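Seventy Summers of Plums: Notburga Danzer on the Tildale Orchard
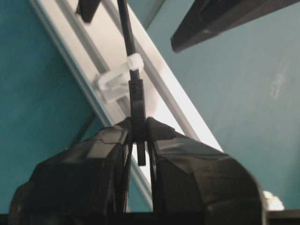 Why keep growing a plum that hardly any store will buy? For the taste, says Notburga Danzer, and for the jam!

She has looked after the old trees at Tildale for most of her life, and she lights up when she gets going on them. The orchard has 202 trees now, nearly all of them Pridel plums, a small yellow kind that bruises if you look at it wrong. "You eat one in July, still warm from the sun, and you forget about every plum you ever bought," she says.

Her grandfather planted the first row 70 years ago with cuttings from a neighbor in Prevwood. Two of those trees still bear fruit (she calls them "the old ladies").

And winter? "Pruning, soup, more pruning," she laughs. "I love it. Come in March and I'll hand you a saw."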